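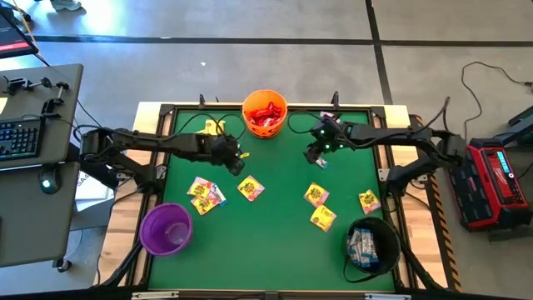 Candy sorting moves to three buckets ahead of Halloween handout

Packing for the Curnard neighborhood Halloween handout will use one bucket per candy type this year, replacing the mixed bins used last October. The change was set out by Hanan Nimri, who runs the packing schedule, in a note sent to helpers this month.

Under the new layout, red-wrapped candies go in the orange jack-o'-lantern bucket at the top of the mat. Blue-and-white wrapped bars go in the black bucket at the lower right. The purple bucket at the lower left is assigned to the yellow packets, which are spread on the green mat before sorting. Pink-and-white pieces are set aside and added last, one to a bag.

The handout calls for 141 bags, up from 64 a year ago. Each bag takes 3 yellow packets, one bar and one red-wrapped candy. Bags are filled in lots of 40, with the remainder made up at the end and held back for late arrivals.

Ravindra Jaiswal, who checked last year's bags, said the mixed bins led to uneven counts — several bags went out with two bars and no packets. Those bags had been closed before the error was found, and a full recount was not possible.

The yellow packets are to be laid flat and separated before they are sorted. Overlapping packets are easily picked up as one, Jaiswal said, and account for most of the surplus found in earlier trials.

Bags with a torn wrapper in them will be pulled and refilled. Labels listing the contents will be stapled to the outside — the format is unchanged.

Packing starts at 4 p.m. Collection is from the Grolteo side entrance.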